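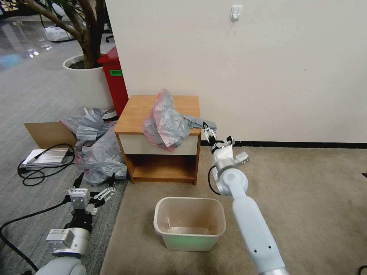 The Oteo two-arm unit picking up plastic from a nightstand, with a wastebasket set out on the carpet in front.

Oteo Two-Arm Household Unit: Buying and Planning Guide

Supplied and supported by Lavinance, Wamville

Thank you for stopping by, and welcome! If you have found your way to this page, you are probably somewhere between "we should look into one of these" and "how on earth do I put this in a budget," and we're glad to help with either. We have tried to put down everything we usually end up telling people on the phone, so pour yourself a coffee and take what you need. If you would sooner just talk it through, the number for our planning desk is on your quote request form, and Oluwatosin Dauda or one of her colleagues will call you back.

What it's for

The Oteo is a two-armed unit for tidying and light handling in furnished rooms. Most of our customers run guest houses, small senior residences, furnished rentals or training apartments, and what they have in common is a great deal of picking up: packaging left on a nightstand, a bag on the carpet, wrapping from a delivery that has been opened and forgotten. It's humble work, and there is always more of it than you planned for (anyone who has unpacked new furniture for even one bedroom will know what we mean).

Each arm ends in a gripper with slender fingers, which is what you want for thin, floppy things like plastic film and bags. People coming to us from a warehouse or packing background sometimes ask for the wide-jaw gripper, and we do carry it, but for bedrooms and living areas we would gently steer you back to the slender fingers. A crumpled bag doesn't have a proper edge to hold, and a wide jaw tends to push it along the tabletop.

What comes with it

Base unit with left and right arms
Slender-finger gripper, fitted to each arm
Head camera
Charging dock and power lead
One spare set of fingers
Setup visit by Lavinance staff
Operator handbook, printed and bound

Wastebaskets, bins and room furniture are not included. Please don't buy special ones! A plain rectangular wastebasket with a wide mouth does very nicely, and you likely have a closet full of them already.

Working out how many you need

This is where we spend most of our time with new customers, and where we most often talk people down from a bigger order. A single unit can look after one floor of a modest guest house if the rooms are close together and somebody is on hand to move it between them. Two units make sense when you have two floors and no elevator, or when your rooms all turn over in the same few hours. Our friends at the Rathore guest houses began with 2 units and later added a third for their annex, and they tell us they were happy to have waited, as by then they knew which rooms took the longest.

Our usual suggestion is to walk your building with a notepad before you ask for a quote. Write down what gets left out, where it sits (nightstand height, floor, low shelf) and where it ought to go. That page is worth more to us than any floor plan, though we will happily take the floor plan too.

Budgeting beyond the purchase

The price on your quote covers the unit and the items listed above. It does not cover everything you will spend in the first year, and we would much prefer you hear that from us now. Please set something aside for:

Replacement fingers. They are a wear item. Plan on 3 sets per unit per year with daily use.

Staff time. Someone on your team will need to learn the unit well, and for the first couple of weeks that person will be slower at everything else. Put those hours in the budget as hours, even if no new money changes hands.

Service plan. Optional, and billed yearly. It includes one visit, cable inspection and loan of a unit if yours has to come back to Wamville.

Room changes. Usually small. A few customers have moved an outlet or swapped a narrow wastebasket for a wider one.

We ask for a deposit of 35 percent when you order, with the balance due after the setup visit. Nonprofits and schools can split the balance over two budget years; just mention it when you write.

Getting the rooms ready

You don't need to clear a room out or make it look like a showroom. Lived-in rooms are what the unit was bought for, and we do our setup visits in rooms just as they are, plants and boxes and all. There are a few things that do help, though:

Stand the wastebasket close to the furniture being cleared, on the floor, where either arm can get to it.
Keep the edge of the tabletop free of cups and glasses during the first week.
Gather up loose power cords, or at least show us where they run.
Tell us about changes in flooring. Carpet next to tile or another hard floor is fine, but we like to check the join.
Send us the width of your narrowest doorway.

If large sheets of packing plastic are a regular thing for you, let us know the usual size. A big heap on the floor takes longer than the same plastic in small pieces, and it can fill a bedroom wastebasket before you know it, so we may suggest keeping a larger bin nearby for those days.

Trial placement

We keep a unit for trial placements within 100 miles of Wamville. A trial lasts two weeks, includes setup and collection, and the fee comes off your order if you decide to go ahead. May is our busiest month, with everyone getting ready for summer guests, so do ask early if you have your heart set on it.

Delivery and ordering

Units are built to order. We will give you a delivery window with your quote and call the day before we come, usually arriving by 10 a.m. so there is a full day for setup. Please have the person who will be running the unit there with us, even if they can only stay for the morning.

To ask for a quote, send us your room count, your notes from the walk-through and the name of the person we should call. Ask for Oluwatosin if you have questions about spreading the cost; she has helped a lot of small places find a way to make it fit.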